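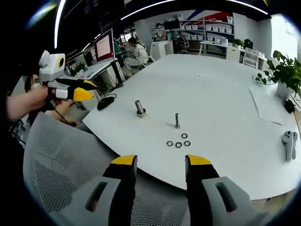 Progress report: Bekmont odds desk, football futures
Prepared for Dalva Cordeiro by Nayara Evangelista
Period covered: preseason through September

The futures pages went live before the first regular-season game, as planned in the spring. We now carry 65 markets for pro football, covering division winners, season win totals, player awards and coaching changes. College football was not part of this phase and remains on hold.

Line updates

Prices are pulled from the Okonberg feed and checked by an editor at 9 a.m. and again at 4 p.m. In the first month we logged 212 corrections. Most were small, such as a team listed at +450 on our page after the book had moved to +400. Eleven were errors in our own tables, where win totals had been attached to the wrong team. The import sheet has been fixed and the same fault has not come back.

Meireles joined the desk in August and handles the afternoon check. Before that the second check was often skipped on game days.

Articles

We published 101 pieces against a target of 90. The weekly award-race column is the most read. Coaching-change odds did well for two weeks and then dropped off. The long preview of special teams props had few readers and we do not plan to repeat it.

Newsletter sign-ups reached 3,000 at the end of the period. Open rates are steady. The Putine mailing tool still sends the late edition twice to a few readers, and their support staff have the ticket.

Budget

Spending is within the approved amount. Freelance costs ran over in August because we paid for extra previews, and the balance came out of the travel line. The second feed license has not been bought yet.

Open items

State-by-state availability notes are done for all but four states. Legal has the drafts for those.

The archive of past closing lines goes back two seasons. We had promised three. The oldest files are in a different format and need to be retyped by hand, so we are asking to move that deadline to the end of November.

Playoff futures pages are in draft. Page templates will come to you for sign-off before we open them to readers.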